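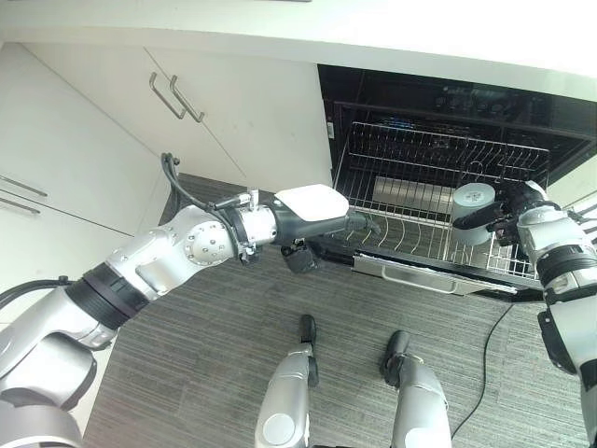

Home News Kitchen Corner Swap Shelf Back Issues Contact

Kitchen Corner: I have opinions about cups

Okay, so last month I asked what you all argue about most at home, and I was braced for money or thermostats or somebody's mother. Dishwashers! Page after page of dishwashers. I love you people.

My own confession first. I was a cup-anywhere person for years. Top rack, bottom rack, wedged in sideways next to the colander, whatever got the door shut. Then I moved into the Mostcombe building, where the dishwasher is one of those built-in ones under the counter, and I started pulling the rack all the way out before I put a single thing in it. Such a small change, and I haven't chipped a mug since (knock on wood). When the rack's only halfway out you end up feeding things in at an angle and something always gets clonked.

Second thing, cups go upside down. I know, I know, you know this. But my nephew stands them right side up every time he helps, and then I open the door on a whole row of tiny gray swimming pools. If you've got a helper like that, just flip the cups before you press start and say thank you anyway.

Marilou Ambrosio wrote in to say she loads from the back forward, plates against the tall tines and bowls in the curvy bit, and she will take a bowl out and put it back if someone else got there first. Marilou, I respect it. Soudabeh and Nima Mahmoudi have split the job — she loads, he empties, and neither one is allowed to comment. They've kept that up for 14 years! Forough Rezaei wants to know if I rinse. I scrape. I used to rinse until everything was practically clean already, which felt a little silly, and now I only rinse egg and oatmeal, both of which turn to cement.

Oh, and a few of you have carpet right up to the kitchen like I do. Put an old towel down before you open the door. One drippy bowl of leftover soup on a Tuesday night taught me that, and the spot is still there if you know where to look (under the stool, please don't look).

Kourosh Shojaei asked what to do about travel cup lids that flip over and fill up with water. I tuck mine between 2 tines near the edge and hope for the best. If you have a better trick, send it in and I'll run it in the November issue along with the soup swap sign-up.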